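Mismatched Plates and the Case Against the Set

I own one dinner set, and it lives in a box under the stairs. It has been there for two moves. I know which corner of the box is soft and I know the tape has gone brown, and I could not tell you with any confidence what color the plates are.

What I eat off every day is whatever came home with me. A square one, a round one with writing on it, a soup plate that is too shallow for soup. I want to make an argument for living this way, and I want to make it to the people (my own mother included) who think of it as something you grow out of.

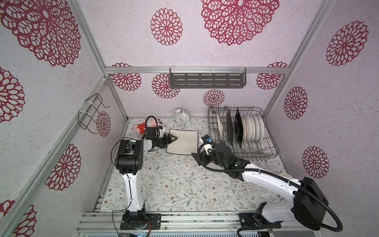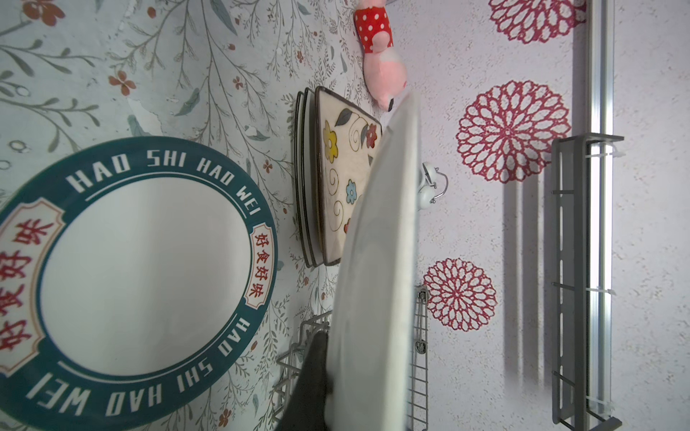

The round plate reads HAO SHI HAO WEI over and over, in arcs around the rim.

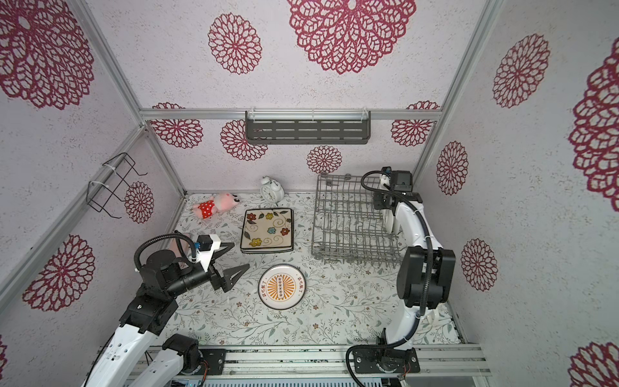
Why we buy the set

I think most of us buy a set once, at the moment when we would like to be taken seriously. You get a lease with only your name on it, or you get married, or somebody's parents are coming for the weekend, and you look in the cupboard and feel about nineteen. So you go to a shop. I went to Larov, the big one by the ring road, on a Saturday, and came out with service for eight. I knew four people in that city.

The young man at the register asked if I wanted the matching gravy boat and I said yes so fast it embarrassed me. I have made gravy twice since then, both times in a saucepan, both times poured straight from the saucepan.

My friend Sunita Kanaujia has the opposite story and comes out at the same place. She was given her set, all 39 pieces of it, by an aunt who had strong feelings about weddings. It was Katiyar, white with a gold line, and the gold line meant no microwave. She lasted a month. Then she started eating leftovers out of a mixing bowl because it was the only thing she could heat up, and one evening her husband looked up from his own mixing bowl and asked what the plates were for. They are for guests, she told him. Which guests? She is still working on that one.

The trouble with eight of anything

A set is only a set while it's complete. This is the part that wears me out. Chip one plate from a matched eight and you now have seven plates and a small sadness, and you will spend an evening on the internet looking for a discontinued pattern. I have done this. I found a woman selling singles of mine for more than I paid for four, and I wrote to her, and I'm a little ashamed of how polite I was.

Chip one from a mixed cupboard and you have a gap, and a gap is an excuse to go poking around a thrift store in October, which I would do for a lot less reason than that.

Evander Cairns, who I've argued with about this since college, says I'm dressing up laziness. He says a matched table tells people you made an effort, and that mine tells people I forgot they were coming. He's a good host and I eat at his place a lot, so I'll give him some of it. His table does look wonderful. There is a calm to it when you first sit down, everything the same distance from everything else, and I can see why somebody would want to give their friends that.

But I have also watched him get up in the middle of a story (a good one, about a ferry) to rescue a side plate from the edge of the counter. The story never recovered. I don't want to own anything that can interrupt a ferry story.

What I like about the mixed cupboard

Mostly I like that people pick. When my friends come over they go to the shelf themselves, and they have favorites, and they get cross if somebody else is holding theirs! Brijesh Tripathi will only use the biggest plate I own, a brown thing from a Plunis closing sale, and claims it has nothing to do with the size. Siiri Ahonen takes a cake plate for dinner and fills it three times. If I had eight of the same, that whole little scuffle at the cupboard would be gone, and it's my favorite five minutes of having people over.

I also like words on plates, which I'm told is a matter of taste and possibly a lack of it. A rim with lettering gives you something to read while the rice finishes. Lettering that runs the full circle is the best kind, because part of it will be upside down wherever you sit, and a child will eventually turn the plate to follow it and put an elbow in the dal. I count this as conversation.

And square plates, since I'm confessing. I know they had their moment and the moment passed. They stack badly with round ones and they take up too much of the dishwasher. They are also very good for toast, being toast shaped, and I will not be argued out of mine.

A word about money, and about mothers

You could say a set is cheaper by the piece, and sometimes it is. The box under my stairs cost me 4000 rupees, back when that was most of a week's pay, and on paper each plate was a bargain. On paper I've also used each of them maybe twice. My odd ones came one at a time, for pocket change, and every one of them gets washed daily. I'm no economist, but I know which I'd call expensive.

My mother doesn't buy any of this. She likes things to match and she likes to know where they are. When she visits she lines up my plates by size and then stands back from them, and her face does something. Last time she brought me four new ones from Ninine, all the same pale green, and slid them in at the front of the shelf without a word.

I was annoyed for a day or so. Then Narayanan Bangera came by and used one, and dropped it, and now there are three, and three is a perfectly reasonable number of green plates. They sit in the pile with the others. I've started reaching for them at breakfast.

The box is still under the stairs. Sunita has offered to trade me hers for mine, unopened, so we would each at least have the pleasure of being surprised. I told her I'd think about it. I'd want to know about the gravy boat first.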